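Teleoperation notes: two arms, two baskets

I have been recording demonstrations for the basket transfer task again, and the notes below are mostly for my own reference. The setup is two arms on one table, each driven by a person at a remote station. The goal is simple to state: move everything from one basket to the other, one object at a time, without tipping either basket over.

The first batch was 70 episodes. I threw out 23 of them. Most of the rejected ones had the same fault, a pause of a second or more above the object before the fingers closed. A pause looks harmless when you watch it at normal speed. A policy trained on it learns that holding still above an object is a normal thing to do, and then it sometimes holds still for good.

The fix was on the operator side. I now do a few practice transfers before recording anything, and I pick the grasp before I start moving. If I change my mind halfway down, I stop and discard the episode.

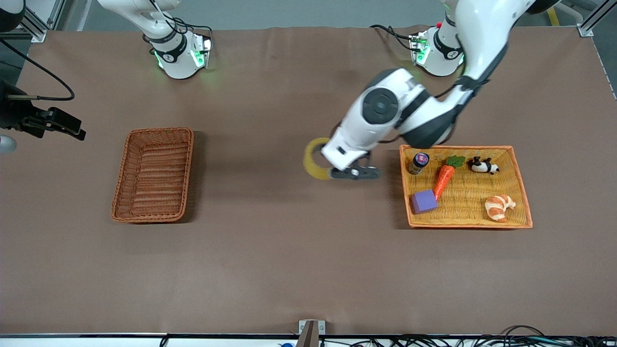
Berkport, October

The tape roll is the object I would keep if I could keep only one. The ring gives the gripper several reasonable grasps, and operators do not agree on which is best. Gripping across the full diameter is slow to line up. Pinching one side of the ring is quicker, but the roll can swing if you accelerate hard. I settled on the pinch, with a gentler start to the sideways move. Mixing both styles in one batch made the results worse, so the written instructions now name one.

The croissant is easy from the middle. The carrot depends on its angle, and the wrist has to turn to match before the descent. I rotate at height and then go straight down. Turning near the basket tends to catch the rim. The panda is small enough that a neighbor can get in the way of one finger, so I leave it until there is space next to it. The jar wants a vertical approach and no hurry.

Both arms stay powered for the whole episode, even when one of them does all the work. Early on I parked the idle arm anywhere convenient, and its joint values drifted from one episode to the next. Now it goes to a fixed rest position and the recorder refuses to start until it is there. The check took an afternoon to write and I should have done it first.

Logging is handled by Jerex, our in-house recorder. Each episode is capped at 600 frames, and a transfer that runs past the cap is marked as failed. I review in groups of 9, which is as many as I can watch before I stop noticing things.

Open items:

Object placement is still too regular. I tend to put the jar in the same corner without thinking about it. A shuffled placement list would help.

Gripper force is not being saved at full rate. It is fine for the jar and probably too coarse for the foam cube.

The Brodton setup uses a different table height, so the rest position has to be measured again there before I merge the two sets.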